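Notebook, January, Tultcombe bench

Started at 7:40 because the heating in the radar room comes on at seven and I refuse to solder in gloves again. Picking up where I left off with the tracker dropping its second target.

Recap for anybody reading over my shoulder: we have the little X-band receiver set (the Kolix boards, the newer pair) feeding the track filter, and the track filter feeding the display that Rommel Abella built. With one simulated target everything is lovely. With two, the second one gets picked up, follows along nicely for a while, and then when the two paths cross it either swaps identity with the first or vanishes and comes back as a brand new track with a brand new number. In an air defense trainer that's a pretty bad thing to have happen, seeing as the whole exercise is teaching operators to keep hold of which one is which.

First thing this morning I reran the crossing scenario from the Fludo generator, same seed as before, to make sure I hadn't imagined it. I hadn't. Track 2 died at the crossing and came back as track 3. Ran it again with the noise turned off completely and it survived. So the logic can do it when life is easy, and I should stop glaring at the association code and look at what I'm feeding it.

I spent a good hour on the measurement noise numbers. The range error I had in the filter was the one from the old boards! I copied the settings file across when we swapped hardware and never touched it, and the new boards have much tighter range and slightly worse angle. So the filter has been distrusting its best measurement and leaning on its worst one all this time. Changed both. The crossing got better right away, in the sense that the track stopped dying, but it still swapped identity on some of the runs. I'm going to call that progress and have some coffee.

Back. I wrote a small script to run the crossing over and over with different seeds and log what happened at the end: kept, swapped, or lost. Did a batch of 30 to start with. 22 kept. The rest were mostly swaps, and the swaps nearly all came from the shallow crossings, where the two targets fly almost side by side before they separate. Makes sense, I guess – if two things are in the same place going the same way for long enough, position alone isn't going to tell you much when they come apart.

Rommel came by at this point and asked if I was using the Doppler. I said of course I was using the Doppler. Then I went and looked, and I was reading it, storing it, printing it on the debug screen, and not passing it to the association step. It's sitting right there in the structure. There's a comment next to it in my own style that says "add later". Well, it is later.

Putting it in wasn't hard but I got the sign wrong the first time (closing is negative in the Kolix output and positive in the Fludo files, please can somebody write that on the wall) and for twenty minutes I had the worst tracker in the building. Every target was running away from its own measurements. Flipped it at the input, so everything inside the filter now uses closing is negative. If you are reading Fludo files directly anywhere else, check yours too. I think the replay tool has the same problem but it doesn't use Doppler for anything, so it's never shown up.

Then the gate. I've been using a fixed gate size, and Palaniappan's old notes (the blue binder, second shelf, the section on maneuvering targets) argue pretty strongly for letting it grow with the predicted uncertainty. I'd skipped that when I first wrote this because a fixed gate is one line and I was in a hurry to have something on the screen. Did it properly now. It gets wide after a missed detection and pulls back in quickly once hits start arriving again, which looks great on the display, like the track is breathing.

One thing that bit me: with the gate growing, a coasting track in a busy patch will happily grab clutter. I put a ceiling on it. I picked the ceiling by eye, so whoever comes after me should feel free to pick a better one. It's in the settings file as gate_max and the comment next to it says who to blame.

Lunch, late.

Afternoon was the longer batch. I left it running on the spare machine while I fixed the connector on the number two receiver, the one you have to hold at an angle. The center pin had been pushed back into the shell. Cut it off, put a new one on, checked it with the meter, wiggled it rudely, fine. I also labeled both cables at both ends because I've unplugged the wrong one more times than I'm going to put in writing.

The batch finished at 4:15. 172 crossings in total, with a spread of angles and speeds, and noise set to what the new boards really give us. No lost tracks at all, which made me very happy. There are still swaps. They're all in the very shallow crossings with matched speeds, and I went through the worst ones by hand on the plot and I couldn't tell which was which either. So I don't feel too bad about those. An operator wouldn't be able to, and a real system would be carrying other information that our trainer doesn't have.

What I would like to try is keeping both possibilities alive for a few scans and choosing afterward, in place of deciding on every single scan like I do now. It's more memory and more bookkeeping, and the display would have to know how to draw "not sure yet". Rommel thinks he could do that with a dashed outline around the pair. I like it – it would be a good teaching point as well, for trainees to see that the computer is undecided and that they should be paying attention.

Timing: I checked whether the Doppler and the growing gate had slowed anything down. Per scan it's a hair slower than this morning, nowhere near a problem. The slowest part is still writing the log file, same as it ever was. I should move that to its own thread at some point. I've been saying so for a while.

Things I changed today, so I can find them again. Noise settings for range and angle in the main settings file. Doppler passed into association, sign flipped on Fludo input. Growing gate with a ceiling. New connector on receiver two. The batch script is in the tools folder and it takes a seed and a count, and if you forget the count it runs forever, so don't forget the count.

Things I broke: the replay tool won't open files from before today, because I added a field to the header and didn't bump the version. Will fix. If you need an old recording in the meantime, use the copy of the tool on the spare machine, which I haven't touched.
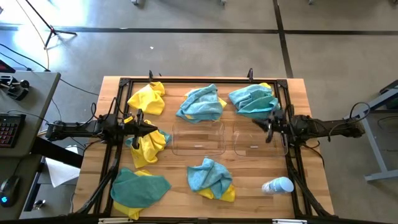
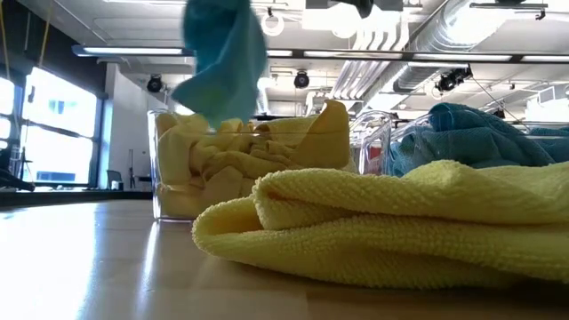
Carrying on after a break. I had one more go at the shallow crossings, this time with the scan rate doubled, just to see. It helps, but less than I'd hoped. You get twice as many looks at two targets you can't separate. The swap happens a bit sooner, that's all. Put the rate back to normal so that nobody opens the trainer and wonders why the sweep is racing around.

Also tried making the simulated targets a little different in size, with one returning a stronger echo than the other. With that the association has something to hang on to and the swaps drop right off, but I'm wary of it. Echo strength jumps all over the place on a real target when it turns, and if I let the tracker lean on it in simulation we'll be teaching people to trust something that won't be there. I left it in the code, switched off, with a note.

I need to ask Rommel what the display does when a track number gets reused. I noticed that after a reset, the history trail from the old track 2 was drawn behind the new track 2 for a few seconds, a long straight line clear across the screen. Looks dramatic. Could be mine, if I'm not sending the delete message before the reset goes out. Check my side first before I go and bother him.

Other small stuff. The fan on the Kolix rack is loud again and the filter on it is gray, so it needs a rinse. The bench supply reads a little low on the left output compared with the meter, not enough to matter for this but don't use it to calibrate anything. And we're nearly out of the small right-angle connectors. I took the second to last one today, and it's on the order sheet.

For next time: bump the header version first, before anything else, then the reset message, then start on the keep-both-options idea with only two tracks and no clutter. Keep it tiny until it works. Palaniappan's binder has a page on pruning that I want to read again before I write any of it. The binder is on my desk, not on the shelf, if anyone goes looking.

Shut down at 6:20. Spare machine left on, running the long batch overnight with fresh seeds. Please don't turn it off.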